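Angate Adjustable Work Table, White

Sizes: 90 cm and 120 cm wide
Top: white, wipe-clean
Frame: powder-coated steel
Delivery: 7 working days
Made by Esham

The Angate is a height-adjustable table for jobs done standing up. Sewing, packing, model making and potting on are the uses customers mention most. The top winds up and down with a crank handle at the right-hand end, and the handle folds away under the edge when you have finished with it. There is no motor and nothing to plug in.

To find a good working height, stand in the shoes you normally work in with your arms by your sides, then bend your elbows. For light work the top should sit just below the elbow. For anything you need to press down on, such as rolling or cutting out, go lower by a hand's width. The scale on the left leg is marked in centimetres so you can return to a setting you liked.

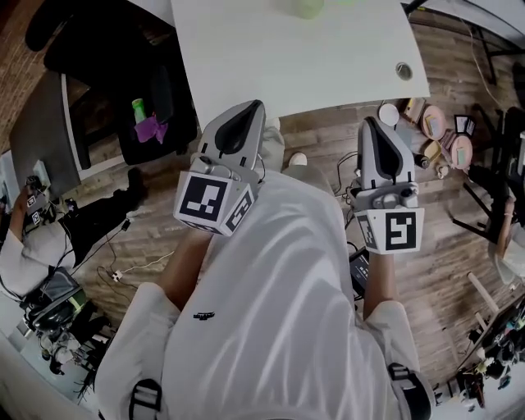

Shorter people often find a fixed worktop too high and end up working with raised shoulders. Taller people stoop. If two of you share the table, write both settings on a bit of tape and stick it to the leg -- winding between them takes less than a minute.

The feet have levelling screws with rubber pads, suitable for wood, tile and vinyl floors. On thick carpet we suggest the wide feet, sold separately. Check the levels again after the first week, as the joints settle a little in use.

The 90 cm table weighs 38 kg and comes in two boxes. You will need a second person to turn it over once the legs are on. All bolts and both hex keys are supplied.

Care
Wipe with a damp cloth and mild soap. Do not use bleach or scouring pads. Hot pans will mark the surface, so use a mat. Put a drop of oil on the crank thread once a year.

Options
Clitthorpe drawer, fits either width
Wide feet for carpet, set of 4
Nguyen-Tran clamp-on lamp, white or grey
Replacement crank handle

The 120 cm table is out of stock until August. Orders placed now will be sent in the order we receive them.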